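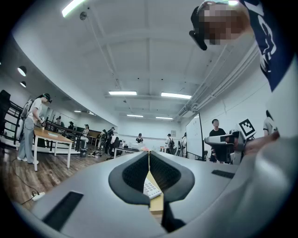

Chapter 8
Fasting and the Common Prayer

Fasting is one of the oldest practices in the Christian church, and one of the least evenly kept. Some congregations fast twice a week the whole year round. Others know the word only from the reading on Ash Wednesday. A student of the subject can work through a good deal of it with a keyboard on a wooden table, because most of the older church rules have been copied out and can be searched by word. The rules are only part of the matter, though. What a church writes down about fasting and what its members do at home are often two different things, and this chapter deals with both.

We begin with the biblical material. In the Hebrew scriptures a fast is usually called for a purpose. David fasts while his child is sick. Esther asks the Jews of Susa to fast for three days before she goes in to the king. The people of Nineveh fast when they hear Jonah, and even the animals are kept from food and water. In each case the fast goes along with prayer, and in two of the three it is shared by a whole community. The Day of Atonement stands apart from these, since it comes every year by command and does not wait for trouble.

The prophets add a warning. Isaiah 58 is addressed to people who fast correctly and then quarrel, and who go on driving their workers hard on the same day. The fast the prophet asks for is to loose the bonds of injustice and to share bread with the hungry. This passage is read in many churches at the start of Lent, and we will return to it in the third section.

In the Gospels, Jesus fasts for forty days in the wilderness. Later he is asked why his disciples do not fast as the disciples of John do. He answers that the wedding guests cannot mourn while the bridegroom is with them, but that the days will come when the bridegroom is taken away, and then they will fast. In Matthew 6 he tells his hearers to wash their faces and not to look gloomy. He says "when you fast," and many commentators have taken this to mean that he expected the practice to go on.

Early Christian communities did keep it up. The Didache, a short manual of church life, tells its readers to fast on the fourth day of the week and on the day of preparation – that is, Wednesday and Friday. It also asks for a fast before baptism, to be kept by the person baptized, by the one baptizing, and by any others who are able. Readers should notice the words "who are able." Allowance for the weak appears early and does not go away.

The local example used through this chapter is the parish at Vudosby. Its fasting customs were written down by Wanda Zalewska, who taught the confirmation class there, and her notebooks were later put in order by Igor Pawłowska. The parish had 1,920 members on its rolls when she began. It kept a common fast on the first Friday of each month, ending with evening prayer and a meal of soup and bread. Zalewska recorded who led the prayers, which psalms were used, and what was said at the table. She also recorded complaints. One farmer told her that he could not plow on an empty stomach in May and did not think God wanted him to. The pastor agreed with him, and the farmer was asked to give up his tobacco for the day.

A second group, the Undadora prayer fellowship, met in private houses and kept a stricter rule. Its members took only water from sunrise to sunset and prayed aloud together, often for a named person in sickness or debt. Attendance was small, seldom more than 20. The two groups shared a hymnal and a number of families, and they disagreed in a friendly way over what a fast could be expected to do. The parish taught that fasting prepares the person who prays. The fellowship taught that it adds strength to the prayer. Both views have a long history, and the reader should be able to state each of them fairly by the end of the chapter.

Some terms need to be fixed before we go on. A total fast means no food or drink. A normal fast means no food, with water allowed. A partial fast, or abstinence, means giving up certain foods, most often meat. A common fast is one kept by a whole body on a set day, and a private fast is one chosen by a single believer. Older writers do not always keep these apart, and when they say only "fast" the meaning has to be taken from the passage.

8.1 The Fast in the Hebrew Scriptures

The usual Hebrew word for fasting is tsom. A related expression, "to afflict the soul," is found in Leviticus 16, where the rules for the Day of Atonement are given.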